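Favondale Handwritten Letter Drive Is Back, and We Want Your Worst Penmanship

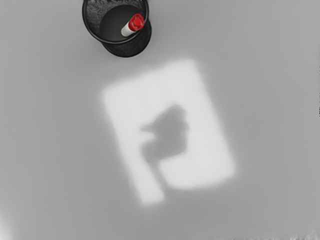
FAVONDALE, 30 October 2020 - I run the letter drive at Mollberg, the little stationery shop on the corner across from the post office, and I'm thrilled to say we're doing it again this winter. Sign-up opens today! If you took part last time, you know the deal. If you didn't, keep reading, I'll try to be quick (I'm never quick).

Last winter people in and around Favondale wrote 1,864 letters to folks they had never met. I sorted every one of them on the back counter, and I still have the paper cuts to show for it. We got 1,564 replies by the end of spring, including one written on the back of a pancake house menu and one that was a knitting pattern with a very sweet note in the margins. I read the menu one out loud in the shop twice.

So what's the plan this year? You sign up, tell us a bit about yourself (gardens, baseball, the cat, whatever you like talking about), and we match you with someone who wants mail. We mail out the matches in January. You write one letter to start with, any length, any pen, any paper. Crayon is fine. My own handwriting looks like a seismograph, so please don't sit this out over your cursive.

A lot of the people on our list live alone, and this year has been a long one for them. Several wrote to me over the summer asking when the drive would start up again, and I got tired of saying "soon." A phone call is great, but you can't stick it on the fridge.

We have two partners this time and I'm so happy about both. Evier, the paper mill up the valley, is giving us writing paper and envelopes for everyone who signs up. It's the cream kind with a bit of tooth to it, and it takes ink beautifully. Lazaridis, the bakery two doors down from us, is covering stamps for your first letter, and they're keeping a drop box by the register for anyone who can't make it over during our hours. Yes, you'll probably leave with a cinnamon roll. I always do.

Starter packs are free. Each one has 5 sheets of paper, 5 envelopes, a stamp, and a page of opening lines for anybody who freezes up at "Dear." My favorite is still "You don't know me, but I have opinions about soup," which got more replies than anything else on the page last year. You can pick up a pack at the counter or at our front window if you'd like to stay outside - just knock and wave. If you can't get out at all, call the shop and we'll mail it.

A few things people keep asking me. Kids can join if they're signed up with a grown-up. Schools can too, and we already have 21 classrooms on the list, so teachers, please get in touch early. We never share your home address with your match. Everything comes through the shop and we send it on, which does make it a day or two slower. You can ask for large print, and you can ask for a new match if the first one goes quiet.

We could also use clean, unused greeting cards if you have a drawer full of them. Everybody has that drawer.

Sign-up forms are at Mollberg and Lazaridis, and you can also sign up by phone during shop hours, Tuesday through Saturday. Reporters and anyone putting together a community calendar are welcome to call the shop and ask for the letter drive. It'll be me who picks up, and I'm happy to talk or to send over a few of last year's opening lines.

About Mollberg: We sell paper, pens, ink, cards, and wrapping supplies in downtown Favondale, and we repair fountain pens while you wait if it isn't a busy day.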